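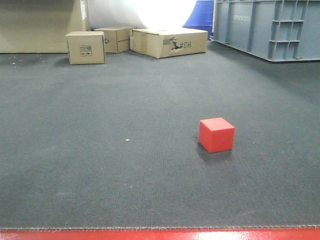 Red block on the gray carpet, boxes at the back

Progress note, November - Derkden play table project
From: Trudy Henare
To: Tuhiwai small grants

Quick one as the next payment depends on it.

Spent so far: 575. Mostly the carpet covering and the blocks from Jidadus. Delivery was 30 on top, not in the original budget, sorry, should of asked first.

Covering is down. Dark gray, fine ribbed texture, blocks show up well on it, the red ones especially. Still picks up specks and bits of white fluff. Needs a proper vacuum before any sessions. Back left corner worst.
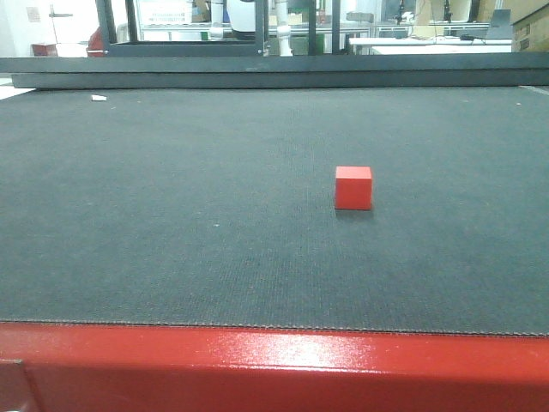 Front edge still to sort out. Udo wants a strip glued along it, I'd sooner leave it till we see how it wears. Will decide Monday.

Not done yet:
- other 3 tables (no covering ordered)
- labels for block boxes
- sign-off from Derkden on the room hours

We have 70 left after the delivery. Enough for labels and glue, not for more carpet. Can we talk about moving some of the printing money accross? Mornings are best for me, before 10.

Trudy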